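Amaral Linens and Sturnik Housing Trust bring bedding bundles to 718 families

April 2022

Amaral Linens, the family-run bedding shop, is delighted to announce that its bedding bundle scheme has now reached 718 families, thanks to a partnership with Sturnik Housing Trust and the great kindness of customers who have been bringing in good sheets, duvet covers and pillowcases ever since the scheme opened in October.

Each bundle holds enough bedding for one household moving into a new home, and wherever we can manage it, the children get something cheerful to sleep on. In all, roughly 4,000 items have come through our doors, and we are so very grateful for every one of them!

"When a family gets their keys there is such a lot to buy at once, and bedding tends to slip down the list," said Dalia Paulauskas, owner of Amaral Linens. "I grew up sharing a bed with my sister Bella, and I can still remember the first set of sheets that was all mine."

Majdi Dabbas, who manages new tenancies at Sturnik, added: "The children nearly always want to make the bed themselves, before the kettle has even been unpacked. It is a lovely thing to see."
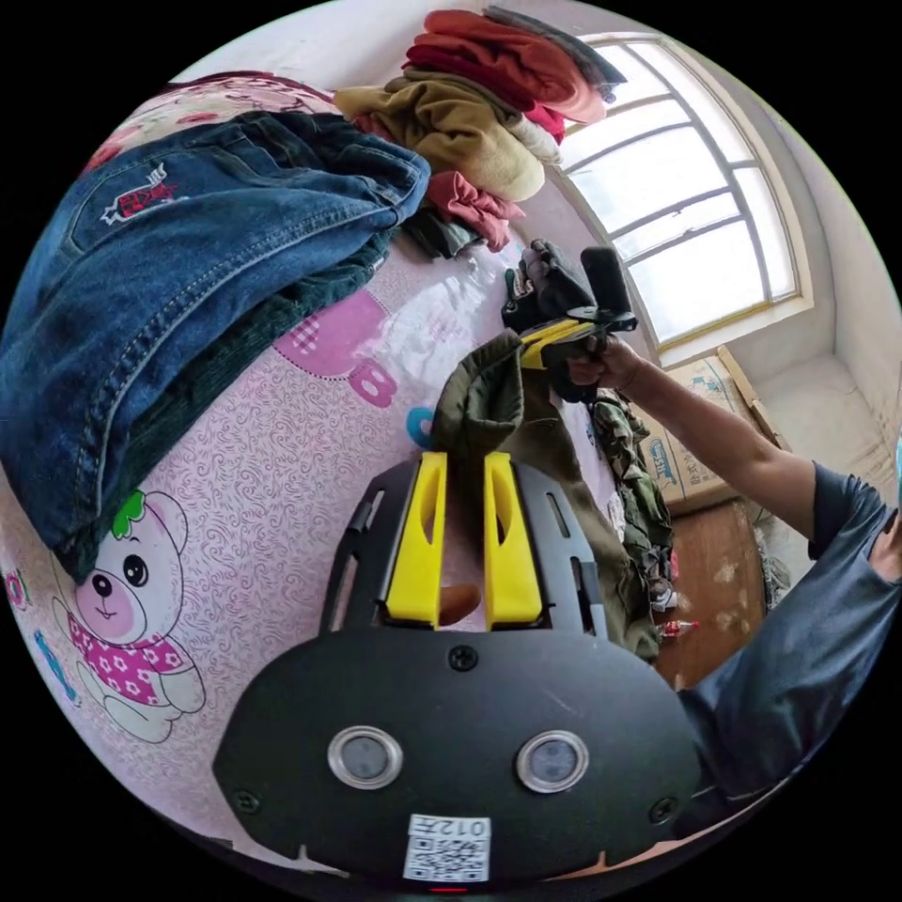 A pink children's sheet with a white cartoon bear in a green leaf-shaped hat.

The scheme will carry on through the summer, and shoppers who donate a full set will receive 20 per cent off their next purchase in the shop. Items should be washed and folded, please, and can be left at the counter during opening hours.

Press enquiries: Dalia Paulauskas, Amaral Linens.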